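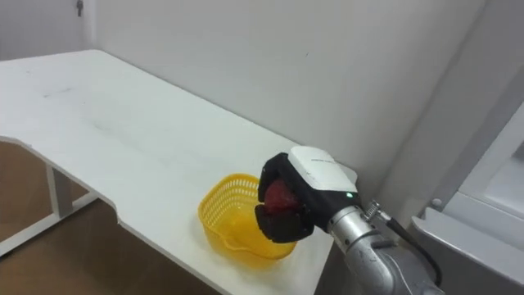
The work table in the shared kitchen, with the yellow basket

Nonen House Residents' Forum > Shared Facilities > Kitchen, ground floor

Topic: Use of the white table and the yellow basket

44 views, 10 replies

kitchen_rep_gf
Residents are invited to comment on the proposed arrangements for the white table in the ground floor kitchen. At present the table is used for food preparation, for unpacking shopping and for leaving items that belong to no particular shelf. The following is proposed for adoption in March:

The table is to be cleared by 10 in the evening.
The yellow basket is to remain on the table and is to be used for dry goods offered for general use.
No resident may leave personal shopping on the table overnight.
Items in the basket are to be sealed and within date.

Comments should be made in this thread so that they can be read by all.

Flat6_north
I support the first and third points. I would ask that the second be reconsidered. The table is the only surface large enough for rolling out pastry, and a basket standing in the middle of it must be moved each time. It would be better kept on the shelf by the door.

Ninico
With respect to the previous contributor, the shelf by the door has been tried. Items placed there were forgotten, and a bag of flour had to be thrown away. The basket has the advantage of open sides, so that one may see from across the table whether there is anything in it. I am in favour of the proposal as it stands.

Flat6_north
The flour was thrown away on account of its date. It would have been just as old on the table.

b.willow
May I raise the matter of cleaning? The table top has smudges and a few grey marks towards the far end. I have tried washing-up liquid and a soft cloth on them without success. If the table is to be used for food, the proposal should state who wipes it down and with what.

kitchen_rep_gf
Thank you. The following wording is suggested as a fifth point: "The last person to use the table is to wipe it with the cleaner provided." Suggestions for the cleaner itself would be welcome.

Chatzigeorgiou
Bicarbonate of soda mixed with a little water, left for two minutes and wiped away with a damp cloth. It removed similar marks from my own desk. I would advise against anything abrasive on a surface with a matte finish, as it leaves shiny patches.

Hallway_2
I have used the green-sided sponge on that table for months and have seen no shiny patches. The marks are scuffs in my opinion and will not come out with bicarbonate or anything else. Residents should not be asked to spend time on them.

Chatzigeorgiou
I must disagree, at least until it has been tried. I am willing to do so on a small area at the weekend and will report the result in this thread.

b.willow
Thank you, that would be appreciated. I would add that the curved part of the table edge should be included in any wiping down. Crumbs gather there, and whoever stands in the curve to work carries them away on their clothing.

Flat6_north
Agreed on the edge. May we also settle whether chairs are allowed at that side? The curve is clearly the best place to stand, and a chair left there is a nuisance.

kitchen_rep_gf
Chairs are to be returned to the dining room after use. That rule has been in force for some time and does not need to be adopted again. I would now like to turn to the second part of the proposal, on which there has been no comment so far.

Refrigerator: storage, labelling and the space beside it

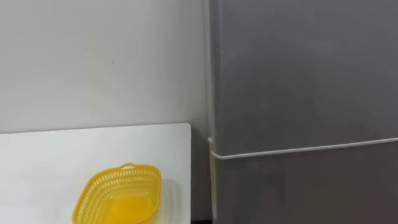
The refrigerator is shared by 6 households, and the present system of leaving items wherever there is room has led to several complaints. It is proposed that each household be given a fixed place, and that all open packets be labelled with the flat number and the date of opening. The labels should go on the food and on nothing else; the grey doors are free of stickers and notices at present, and it is requested that they remain so. Notices may be placed on the board in the hall. The narrow gap between the table and the refrigerator is also to be kept clear. Trays and folded bags have been pushed into it in the past and are awkward to retrieve.

Ninico
I have no objection to labelling. I do object to fixed places, because the households are of different sizes. A family of four cannot be given the same space as a single person. Could the division be made by the number of residents?

Hallway_2
I take the opposite view. Equal places are simple and can be checked at a glance. Once space is given out by number, there will be a fresh discussion each time somebody moves in or has a visitor to stay. Larger households may make use of the Bito cool box in the store room.

Ninico
The cool box holds two cartons of milk. I do not consider that a fair exchange.

Flat6_north
I would support division by number, with a review after 6 months. On the matter of the gap, I was responsible for one of the trays and have since removed it. I had found no other place for it, and I would be grateful if a place for trays could be decided at the same time.

kitchen_rep_gf
Trays may be stood upright in the lower cupboard, to the left of the pans. Division by number will be put to residents as an alternative to equal places, and both versions will be posted in the hall. The points on the table, including the fifth, will be put forward as one item. Flat6_north's objection to the position of the basket has been noted and will be recorded with it.

Chatzigeorgiou
I have now tried the bicarbonate. Two of the marks are fainter and the remainder are unchanged. I shall repeat it once more before giving an opinion.

Hallway_2
Noted. I remain of the view that they are scuffs.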